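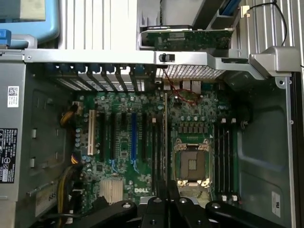
Robot goes back to school over the holidays, studies one computer

ZOMLOW, 5th January. The computer recycling shop on Daher Road has spent its winter shutdown teaching a robot to be more careful with old desktops, a quality the shop's screwdrivers have never been asked to show.

Skaltelix, which buys retired office machines and strips them for parts, put its teardown cell into service in July. The cell is called Brodar. It has one arm, one gripper and a bench, and until the shutdown it had worked its way through 559 computers, with a person close by to handle anything it found confusing. It found cables confusing. It was also in two minds about latches.

The company says the trouble came down to setup. The positions Brodar works from were taught in the summer, with a brand-new gripper, and both the fingers and the positions have since drifted a little. By December the arm was reaching for processors slightly to one side of where processors are kept. The shop's log for the fall lists 224 stops, most of them followed by a staff member pressing the same button.

So the fingers came off, were cleaned and went back on, and the whole arm was taught again from the top. A Dell tower was laid on its side with the cover off, and the gripper was brought down over the board one slow step at a time. The socket area got the most attention. Contacts in a processor socket are fine enough to be ruined by a sleeve, and a motherboard with bent ones goes from the resale shelf to the scrap bin without stopping for coffee.

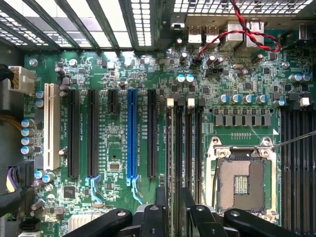

The gripper over a Dell board at Skaltelix, with the processor socket empty.

Staff now check the arm against the same board every morning before any customer machines are let in. The routine takes nearly as long as making a pot of coffee, and the two jobs have been given to the same person. If the fingers line up over the socket, the shift begins. If they don't, the offset is corrected and written down, in ink, in a notebook. The notebook replaces a spreadsheet that everyone had their own copy of.

The cell has a new speed limit too. Near the socket and the memory slots the arm moves at a crawl, and it waits for a go-ahead before closing its fingers. Over bare sheet metal it is allowed to hurry. The cable on the wrist has been given more slack after a snag in the fall that the log records as "loud."

Parts that come out get a tray beside the case. The old arrangement was a shelf behind the arm, which Brodar could reach and the staff could not, at least while Brodar was working.

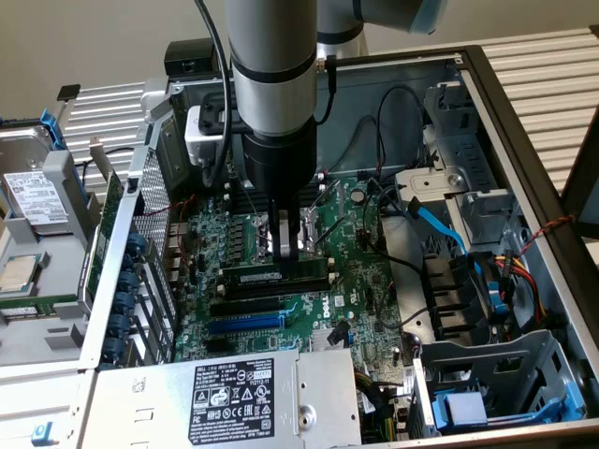
Regular hours from Monday

The cell goes back to paying work on Monday, starting with a school district order that had been stacked by the loading door since before the holidays. Skaltelix counts 929 desktops in the order, all of them towers, and plans to keep a person at the bench for the whole run.

Walk-in drop-offs at Daher Road are open again as well. Customers are asked to bring computers without their monitors, keyboards or sticky notes. Laptops still go to the front counter, where they will be opened by hand.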